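Scam Awareness Outreach, Orville and Skirnton
Progress report to the Jandurix Fund
11th April

Dear friends at Jandurix,

Thank you for your patience with this report, which I had hoped to send a little sooner. The phone line got busy again after the fake parking fine texts started going around, and I kept thinking I would sit down with it at the end of the day and then finding that the day had already ended. It has been a good stretch of work all the same, and I'm glad to tell you about it.

You'll remember that the grant covers two pieces: the talks, and the call-back line for people who think they may have been tricked and don't know whom to ask. The talks are the easier one to report on. We have now held 17 of them, mostly in Orville, with the Skirnton ones starting later than planned after the hall there closed for its new boiler. Attendance has been very mixed. The biggest drew 80 people (standing at the back, some of them!) and the smallest was a morning in Skirnton when we pulled the chairs into a circle and simply talked, and I have to say I enjoyed that one just as much.

What people want to hear about has shifted since we wrote the application. We had planned to spend most of the hour on email, and email still comes up, but the questions are nearly all about phone calls and the doorstep. The one we hear most often is the call from someone claiming to be a grandchild in trouble, with a bad line and a great hurry. After that it's the money-changing trick, where a stranger offers a foreign bill for something small and wants the difference back in cash. We have rewritten the handout to put both on the first page, in bigger type, and moved the part about passwords to the back.

The call-back line has taken 28 calls since it opened. That is fewer than we forecast, and I would like to be plain about it. Many callers had already paid by the time they reached us, and we think the number needs to be somewhere people see it before that moment – on the fridge, or beside the phone. We are having magnets printed and will send you one. 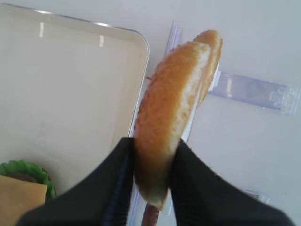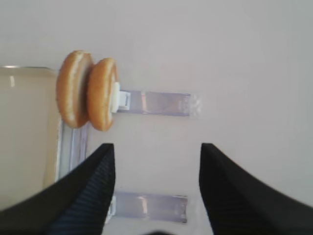 Jurić wrote to us after the second Orville talk to say that the part about hanging up and calling back on a number you already have was the most useful, but that we went through it too fast, and that older people need to practice saying no out loud before they can do it on the phone. We have taken that to heart. Each talk now has ten minutes of practice in pairs, one person playing the caller and the other getting rid of them, and it is by far the noisiest part of the hour.

On the money side, we have $2,281 left in the printing and travel line. Travel came in low with the late start in Skirnton, and we would like your permission to move part of it over to the magnets and a second run of the handout. The staffing line is on track and I don't expect any change there.

Between now and the end of the grant we mean to finish the Skirnton talks, get the magnets out, and try an evening session in Orville for people who look after a parent and can't come in the daytime. We have been asked for a version of the handout in Spanish as well. A first draft exists, and it needs another careful read before we print it.

The budget sheet will follow separately. If you would like to sit in on a talk you would be very welcome – just let us know a few days ahead so that we can save you a chair.

With warm thanks,
The Outreach Team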